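## Checking battery drain on a parked car

This procedure finds a parasitic draw on a 12 V system with a negative earth. It suits most petrol and diesel cars built after 1995. Hybrids need the maker's procedure.

### Tools

- Digital multimeter with a fused 20 A range
- 10 mm spanner
- Fuse puller
- Wiring diagram for the fuse box

### Preparation

1. Charge the battery fully and let it rest overnight.
2. Switch off all loads and remove the key. Keep a keyless fob at least six metres away.
3. Open the bonnet, then close the bonnet latch with a screwdriver so the car reads it as shut. Do the same for the driver's door.
4. Loosen the negative terminal clamp, but leave it on the post.

Later cars carry a dozen or more control modules, and each one stays awake for a time after locking. A reading taken too early is useless.

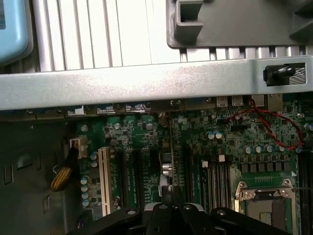
*Motherboard in its metal chassis, with a rubber grommet in the crossbar.*

### Measuring

1. Set the meter to 20 A DC and move the red lead to the matching socket.
2. Hold one probe on the negative post and the other on the clamp, then lift the clamp off without breaking contact.
3. Lock the car and wait 20 minutes. Don't open a door – the modules will wake and the wait starts again.
4. Record the current. Under 50 mA is normal. Endang Yusof's wagon settled at 409 mA, enough to flatten a healthy battery in a few days. 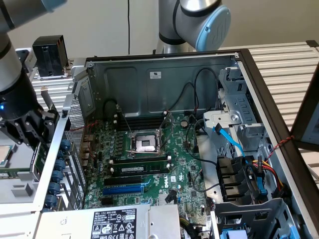 If the reading is high, pull one fuse at a time and watch the meter. A sharp drop identifies the circuit. On the wagon it was fuse 11, which feeds the radio and the boot lamp.

Refit that fuse and unplug each item on the circuit in turn. Check aftermarket wiring first – tow plugs, dashcams and stereos cause many of these faults.

Never crank the engine with the meter in series. Refit the clamp, tighten it and reset the clock.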